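Storing Old Family Papers and Photos at Home

Most old letters, certificates and snapshots are damaged in the house, long before an archive sees them. A few kitchen-table habits will slow that down.

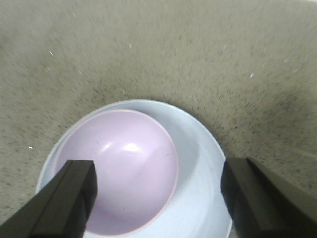 Wash and dry your hands before you start, and keep coffee in another room. Use a soft pencil for any notes. Ink bleeds through thin paper.

Take out staples and paper clips with a thin plastic spatula. Pulling them with your fingers tears the sheet. Rubber bands should go straight in the trash.

Unfold letters and lay them flat between 2 sheets of acid-free paper under a heavy book. Leave them for 5 days. If a fold is splitting, don't use tape. Put the page in a clear polyester sleeve.

I keep certificates in a Norkby flat box and loose photos in Nitex sleeves, but any box marked acid-free will do. Don't pack it tight.

Attics and basements are the worst places for paper. A bedroom closet shelf on an inside wall is better. Check the boxes every February for silverfish and musty smells.

Number the back of each sleeve and keep a matching list in a notebook. My Arnaud letters run to 271.

Updated Tue 28 October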